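Varby Library evening talk, speaker notes
"Where does a chopstick come from, and where does it go"
7 pm start, back room, doors 6:30

OPEN
Don't thank everybody for five minutes like last time. Straight in.
Ask: who ate with disposable chopsticks this month? Hands. Who remembers what happened to them after? Wait. Let it be quiet.
I kept mine from January on. Every pair, takeout, work lunches, the noodle place on Barbosa Street. 46 pairs so far. Pass the jar around, tell them it's washed.

PART ONE, THE WOOD
Birch, poplar, bamboo mostly. Cheap, pale, straight grain, no taste. Bamboo is a grass, someone will say so, let them.
Log gets steamed or soaked, peeled, cut into thin flat strips, stamped out, dried, tumbled smooth. Keep this quick, slide has the arrows.
Why some splinter when you snap them: grain runs off at an angle, break follows the grain. Snap one here. Snap a bad one if I can find one.
The rubbing-them-together thing. Some hosts find it rude, says your sticks are cheap. Ask the room who does it. (I do it.)

PART TWO, SHAPES
Chinese style longer, blunt end, good for shared dishes in the middle of the table.
Japanese style shorter, pointed, good for picking bones out of fish.
Korean, metal, flatish, paired with a spoon. Heavier than people expect, hand my set to the front row.
Don't get stuck on "which is best". Last time that ate up ten minutes.

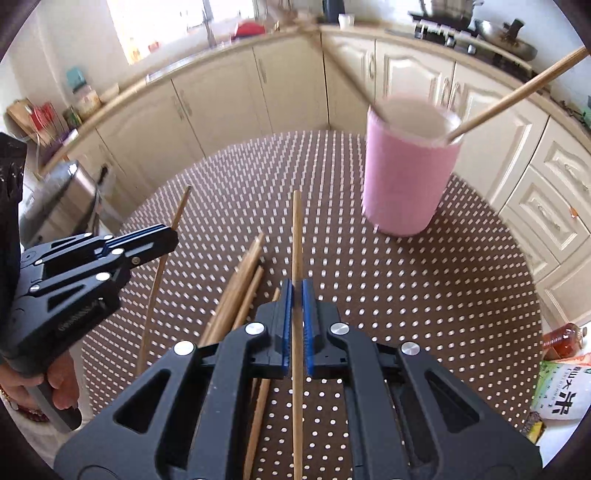 Slide 7. Wooden sticks on the dotted tablecloth.

PART THREE, THE NUMBERS
My own count only, say so clearly!! Not a study.
Kulteo lunch counter let me go through thier order slips. 3,083 pairs handed out in one spring. 463 of those orders had a "no utensils" note and got them anyway. Pause after that one.
Not blaming the counter. Bag gets packed by habit, line is out the door, sticks are already in the bag with the napkins. They have since moved the box to the far end of the counter so you have to ask. Too early for a second count, July maybe.

PART FOUR, AFTER
Plain untreated wood can go in some compost programs, ours wants them snapped short. Paper sleeve goes with paper if clean. Plastic sleeve, trash.
Home pile: slow. Mine from last year still look like chopsticks.
Other uses, go fast: plant stakes for seedlings, paint stirrers, testing if oil is hot (bubbles round the tip), cleaning the track of a sliding door. Seedling one always gets a nod.
Don't burn lacquered ones. Say it twice.

CARRYING YOUR OWN
Show the Vurkus case. Closes with a snap, fits a coat pocket, the lid sticks when it's cold. Not selling it, I paid for mine.
Rinse same day or the case smells. Learned that one on a bus.
Kids: short pair, grooved tips, start with popcorn, not noodles.

IF TIME
Table manners. Don't stand them upright in rice, looks like incense at a funeral. Don't pass food stick to stick, same sort of reason. Rest them on the holder or fold the sleeve into one, demo, bring spare sleeves.
Skip all this if its past 7:50.

QUESTIONS
Likely ones: are they bleached (some are, look for very white wood), can you reuse them (once or twice, not if they feel fuzzy), where to get metal ones.
Get the jar back before people leave.
Lights, chairs, key in the drop box.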